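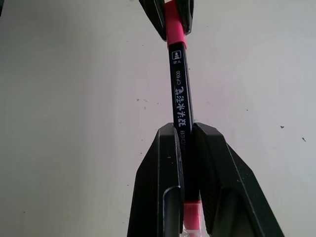 3.2 Collecting the handover demonstrations

When we first sat down to plan the data collection, we thought of the handover as the easy part of the pen-sorting task, the short moment between picking a pen up and putting it in its tray, and we gave it very little room in our protocol. Our February pilot changed our minds. Most of the episodes we had to throw away in that pilot went wrong in the second or two when both grippers were on the pen at once, and so for the full collection we decided to treat the handover as a task of its own, with its own instructions, its own practice time, and its own set of labels.

Each episode starts with the pen already in the giving gripper and ends when the receiving gripper has carried it clear. In between, the operator has to bring the two grippers together along the length of the pen, close the second one, wait, and only then open the first. We call the time in which both grippers are closed the shared hold. A shared hold is shown in Figure 3, where the pen stands nearly upright, leaning a little, with one pair of fingers at the pink cap and the other closed around the black barrel lower down. The lean matters more than we expected it to. A person hardly notices a few degrees of tilt, but if the second gripper closes squarely on a pen that is not square to it, the two hands end up pulling against each other, and the pen tends to swing when the first one lets go.

We asked our operators not to correct the tilt before closing. This was a point of some friendly argument within the group, and Benvinda Cordeiro, who did much of the early teleoperation, would have liked to straighten every pen first, as anyone tidy would. The trouble is that straightening takes a different amount of time for every person, and the policy we trained on the pilot data learned to hover and fidget near the pen for quite a while before it did anything useful. Under the final instructions the operator instead turns the receiving wrist to match the pen, however it happens to lean, and closes in one motion. The episodes are shorter this way, and they look more alike from one operator to the next.

Double-ended pens were a welcome choice for this part of the work. They can be taken sensibly from either end, which let us record both directions of handover without changing the objects, and their caps give the wrist camera something to hold on to visually when the fingers cover most of the barrel. The pen in Figure 3, marked CP600, has a glossy cap that stands out well against a plain wall, while its matte black barrel is much closer in color to the fingers that grip it. We kept both easy and hard color pairings on purpose. If every pen had been bright from end to end, we would have learned very little about how the policy behaves when the line between finger and object is hard to find.

In total we recorded 708 handover episodes. Every operator began with 10 practice episodes, which were not saved and are not part of that number. Rodrigo Arruda and Ermelinda Neves then went through the recordings separately and marked any episode with a dropped pen, a shared hold that was released too early, or a gap in the joint readings. Where they disagreed, they watched the episode again together, and if they still could not settle it the episode was left out. We drew 600 of the accepted episodes for training, 300 in each direction, and kept the rest back for tuning and for the small checks described in Section 3.4.

One habit we would gladly pass on to other groups is to label the beginning and end of the shared hold by hand. We had hoped to read these times straight from the gripper commands, but a command to close is not the same as contact, and on thin objects the difference was large enough to blur the very moment we cared about. Cayetano Sotomayor wrote a simple viewer, Wendside, that shows the two wrist views side by side with the gripper opening drawn underneath, and with it a patient labeler can get through a session in an afternoon. The labels are used only as an extra training target, and the policy does not receive them when it runs.

The wrist views were stored without cropping. An earlier version of our pipeline trimmed each picture down to a tight region between the fingers, which saved space but also removed the outer parts of the fingers, and these turned out to help the policy judge how far the other gripper still had to travel. We compare the two choices in Section 4.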